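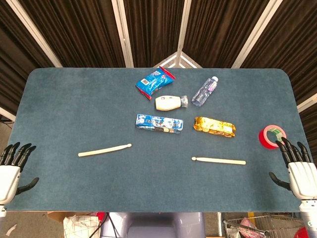

Student Projects / Packaging and Waste

Snack Wrappers at Flirnley: Project Report

We wanted to know why so few snack packets from the school shop end up in the right bin. In April we put a survey to 28 students over 3 weeks. Most said they thought wrappers went in with paper. The labels on the Duna bins are small and face the wall, which may explain part of it.

We moved the labels to the lids and ran the survey again after 4 days. Answers improved, mainly in the lower grades.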